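Two-Armed Laundry Hanging: Report on a Shared Workshop Build
Lautaro Ibarra and Liesbeth De Smet
Submitted 20 Oct 2020 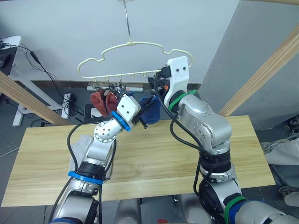
1. Purpose

The project set out to establish whether a pair of robot arms could hang small items of laundry on a hooked hanger without human help. The work was carried out at the Zokthorpe shared workshop, where the authors had use of a bay for the autumn term. The control program, named Pikex by the authors, was written for this project.

2. Method

The hanger was suspended over the table from a metal rod. An early version used string, which let the hanger turn whenever a gripper touched the lower bar, and most attempts were lost in this way. The rod reduced the turning but did not remove it.

Each attempt began with the item placed on the table. One arm lifted it and carried it to the bar, and the other was available to steady the hanger or take a second item. Pikex allowed both arms to move together only after the paths had been checked at low speed. An attempt was stopped if the bar was pushed out of line.

3. Results

In the final session 13 attempts were made. Three ended with the item dropped before it reached the bar, and in two the item was caught by a single thread and slipped off when the gripper opened. Thin fabric gave more trouble than thick fabric, as it tended to fold between the fingers.

4. Difficulties

Cable routing took more than two weeks of the time available. Loops left too short pulled at the wrist, and loops left too long caught on the table edge. The Godoy guide to cable lengths, held in the workshop library, was consulted late and should have been read at the start.

5. Further work

The authors propose a second rod to hold the hanger at both ends. The program and session notes have been lodged with the Trerkness project archive.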